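Unabridged or not? The Herrero convoy book

Audiobooks > History > War at sea

tinplate_moth
Posted March 23, 2020
Has anyone finished the Janeck Audio version of The Herrero Convoys by Purificación Arroyo? The box says unabridged. My paperback has 752 pages and I got to the end of the recording in one week of dishes, and I do not own that many dishes.

gullwing213
It's unabridged except for the appendices. So you miss the tonnage tables, which I'm told some people read for pleasure.

oldpurser
Some people do. The tables are the argument. Without them chapter 4 is just a man being seasick near Iceland.

gullwing213
He's very good at it, though.

Kodutance
Arroyo reads it herself and that's the draw for me. Yes, she gives every admiral the same voice. Having read a few admirals' memoirs I can't fault the research. 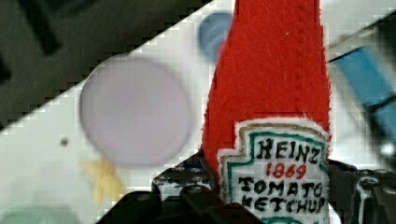
The pacing is another matter. She slows down for the diaries, which I like, and then takes the whole October crossing at the speed of someone with a cab waiting. I had to go back over it twice and I still couldn't tell you which escort turned around.

oldpurser
The Werevico turned around. It's on page 213, with a map. Do they give you the map?

Kodutance
They give you a PDF of the map. It is the size of a stamp.

tinplate_moth
So is that a yes on unabridged? I'm missing the letter from the cook's brother and I was looking forward to it.

gullwing213
It's there, end of disc 9. If you got the download, it's in the file called "Credits." Don't ask me.

oldpurser
I maintain that you can't call a book unabridged with the appendices gone. Words mean things. I wrote to Janeck and said so.

Kodutance
Did they answer?

oldpurser
They sent a coupon. I used it on the one about the minesweepers, also without its tables.

tinplate_moth
Found the letter, thanks gull. It was between the narrator's thank-yous and the copyright notice. Worth the hunt. Starting it over tonight with the paperback open so I can see the map at full size.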